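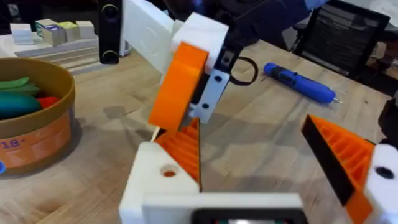 How do I move my Rendora saves to a new PC without losing progress?

Copy the save folder and the profile file together, turn off cloud sync before you launch the game on the new machine, and turn it back on once your save has loaded. The steps below cover the store version and the standalone version.

Before you start

Update Rendora on the old PC and open it one last time. Load your most recent save, walk to a campfire and save manually. Autosaves are tied to the session they were made in and don't always show up in the load menu after a move.

Quit to the desktop from the main menu. Closing the window with Alt+F4 can leave a lock file in the folder, and the new PC will then report the save as in use.

You'll need a USB stick or a shared network folder. My own save folder came to 54 MB after two full playthroughs, so nearly any stick will do.

Finding the files

On the store version, open Documents, then My Games, then Rendora. On the standalone version, the same folder sits inside the install directory and is called UserData.

You are looking for two things:

The Saves folder
The file called profile.dat

The profile file holds your unlocked difficulty levels, key bindings and the Nandis bestiary. If you only copy the Saves folder, your character will load but the bestiary will be blank and New Game Plus will be greyed out.

Screenshots are kept in their own folder and can be copied or left behind as you like.

Moving them across

1. Copy the Saves folder and profile.dat to the USB stick.

2. Install Rendora on the new PC but don't launch it yet.

3. In the launcher, open Settings, then Account, and untick Cloud Sync.

4. Launch the game, wait for the title screen and quit. This creates the folders.

5. Paste your files into the new Rendora folder and choose Replace when Windows asks.

6. Launch again and pick Load Game. Check that the date on the top save matches the one you made on the old PC.

7. Load it, save into a new slot, then quit.

8. Turn Cloud Sync back on. If the launcher says there is a conflict, choose Local.

Don't choose Cloud at step 8 unless you are sure the cloud copy is newer. It overwrites every slot, and there is no undo.

If the save doesn't show up

Check that you haven't ended up with a Saves folder inside another Saves folder. It's an easy mistake when dragging and dropping.

If the slot appears but won't load, the old PC was probably running an earlier patch. Update it, load and save once more, then copy again.

Saves that use the Pillai expansion need the expansion installed on the new machine first. Without it the slot shows a padlock. The file isn't damaged and will open normally after the download.

Mods

Modded saves can be moved the same way, but install the mods in the same order as before. Write the order down before you wipe the old drive. Theresia Ruchti's camera mod keeps its settings in a separate file called camera.ini, so take that too if you've changed the colours or the zoom.

Keep the copy on your USB stick until you've played a couple of evenings on the new PC.

Last updated 28/05/2018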